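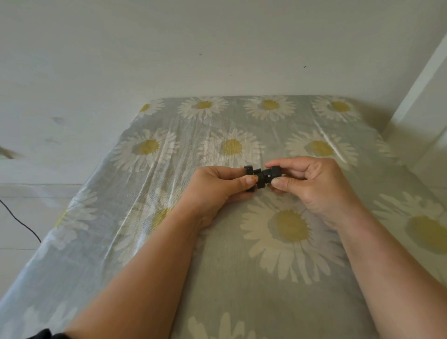

Grip faults get blamed on the hand. Wrong place to look. The Plorelex arm at Isar pinched a tech's finger in June, and the report says "gripper error," end of story. It ran 3,143 cycles clean before that. Then someone raised the force limit to stop drops and didnt log it. Said Helmy asked for a second sign-off on force changes, got told it would slow the line. By what, 9 seconds? I'd take the 9 seconds. Lock the setting, put a name on evry change. Fingers first, drops later.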